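Rasolano Flooring: Frequently Asked Questions

Care and cleaning of wood floors

How often should I sweep?
Every day in a kitchen or hallway, and two or three times a week elsewhere. Grit does more harm to a floor than anything you are likely to spill on it. A soft broom or a vacuum cleaner with the brush bar switched off will do the job.

Can I use a steam mop?
No. Steam gets into the joints between the boards and can lift the edges. This applies to every range we sell, including Grurdale and Tirel, and damage from steam is not covered by the guarantee.

What should I wash it with?
Warm water and a small amount of a cleaner made for wood floors. Wring the mop out until it no longer drips. Washing-up liquid leaves a film that shows every footprint, and vinegar dulls the finish over time. Gagnon floor soap is safe on all our finishes. Use one capful to a bucket and don't rinse.

Why are my boards different colours?
Grain and shade vary from board to board. Some are streaky and pale, others are smoother and a little darker, and a small knot is not a fault. Before fitting, open several packs and mix the boards so that the lighter ones don't all end up in one corner. We can't accept returns on shade once the floor has been laid.

Why are the end joints staggered?
A stepped pattern makes the floor stronger and looks better than joints in a line. With Grurdale boards, keep the end joints in neighbouring rows at least 600 mm apart. The fitting sheet in each pack has a drawing.

Spills and everyday accidents

How quickly do I need to wipe up a spill?
Straight away if you can. Use kitchen roll or a dry cloth and blot towards the middle. Check the joints afterwards, as liquid tends to sit there.

What about fizzy drinks?
Sugary drinks dry sticky and pick up dirt. Blot first, then go over the area with a damp cloth, then a dry one. If a can has been lying on its side, pick it up and check the boards around it too, including under the nearest furniture.

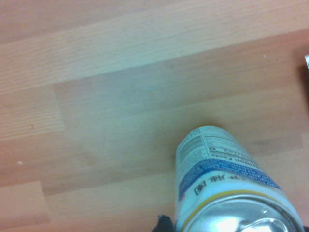 If the patch still feels tacky once it is dry, repeat with a little Gagnon soap on the cloth. Don't scrape at it with a knife or use a scouring pad.

Will a dropped tin or can dent the floor?
A full one might, if it lands on its rim. An empty one is unlikely to leave a mark. Small dents in Tirel boards can be filled with the wax stick from the repair kit. Deeper ones usually mean replacing the board.

How do I get crumbs out of the joints?
Use the crevice tool on the vacuum cleaner, running it along the seam. A dry, soft toothbrush also works. Avoid pins and blades.

Can I put a rug down?
Yes, but wait 2 weeks after an oiled floor has been laid. Choose an underlay without a rubber backing, which can stain the finish.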